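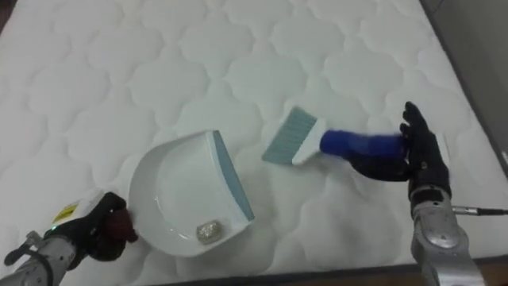
Second period went mostly on the dry clean step, the one that comes before any liquid touches a mattress. Reuse grant, furnishing strand, progress to 2025-08-15. As agreed in the spring we moved away from vacuuming first, the hoses kept dragging at the ticking and two covers had to be restitched. Now it is loose bits off by hand, then vacuum, then spot clean. A scalloped quilted top like this white one is the fussy kind — every lobe has a sunk seam round it and crumbs settle in there — so the pan goes down flat on the surface itself, and a bit of crumpled silver foil ends up in the tray and not down a seam. Same method on all tops now, quilted or plain.

Home | Projects | Reports | Partners | Contact
Posted by Linnea Lunde, Wisodcombe Furnishing Reuse

Sorry this is later than promised. Numbers first, then the rest.

Mattresses in since the start of the grant: 1,101. Target for the full year was 1,000, so intake is ahead and frankly a bit too far ahead, the back store is full. Of those, 22 are set aside for a second opinion, mostly sagging on one side, a few with labels missing. Anything without a fire label can't go out, no exceptions, so a few of the 22 will be stripped for parts whatever Helge thinks of them.

Outgoing is slower. Deliveries stopped for 3 weeks while the van was off the road. Back now. Ingegerd Viklund has redone the rounds so the far side of town gets its own run, which helps, but we are still catching up with referrals from before the breakdown. Families with children first, then single tenants moving out of temporary rooms. The waiting list is not shrinking as fast as we said it would in the last report and I would rather put that here than have you find it in the table.

Cleaning room. Floor marked out, shelving up, second bed base in so two tops can be worked side by side. Lighting still poor at the far end. Quote received from Priedītis for two more fittings, within the equipment line, would like your OK by email before we order.

Written instructions: draft three done. Helge Hellström wrote it, Margit Nygård cut it down to one page, which it badly needed. Order of work at the moment:

Check labels and photograph them.
Look over the top and the sides, turn, look again.
Pick up loose bits with pan and brush, head end to foot end.
Vacuum with the soft nozzle.
Spot clean, leave standing on its side overnight.
Cover and tag.

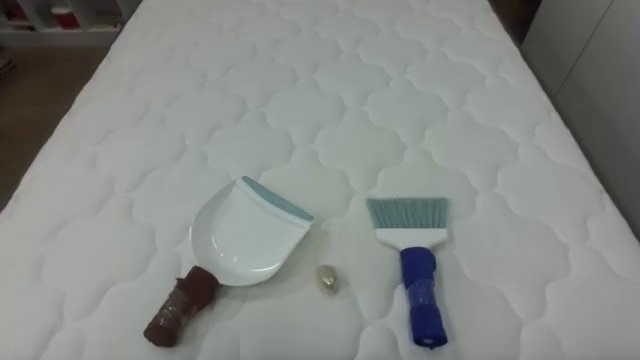

Hand tools are a small line in the budget but they get the most talk at the Monthly meeting. The pans we bought first had thin hard handles and people complained of sore hands after a long run. So handles are now built up. One of the white ones has its grip wrapped in dark reddish-brown stuff with clear tape over that, layers of it, a good bit thicker than a bare handle and padded at the tip. Ugly, creased, but that is the sort of grip people ask for. The rubber lip along the front edge is the bit to look for when buying, a strip with some give in it for the quilting. Petura do a pan with a fatter grip from new, we have asked for a price, no reply yet. Until then tape it is. Cost so far is next to nothing and comes out of sundries.

Training. Two half-day sessions held, a third to come. Vidar Fjeld ran both. He drops a small wrapper or a bit of foil on the top and has people bring it in with the brush in short strokes, toward the lip, without pushing it down into the stitching. Sounds silly, works well enough as a way in for new starters, and it gets them looking at the surface properly before they reach for a spray bottle. Attendence was good at the first, thin at the second (school holidays).

Covers. The Sollow ones fit the standard double fine, tight on anything deep. We have almost run out of deep ones. Reordering.

Money. Spend is under on transport because of the van, over on covers. Would like to move the transport underspend across, see the table sent seperately. Nothing else out of line.

Next up:
Lights, if approved.
Third training session.
Decision on the set-aside tops.
One-page instructions printed and on the wall.
Final count and the tenant feedback forms to you in November.

Any questions to me or Margit — I am out most mornings on the rounds so email is better than phone.

Linnea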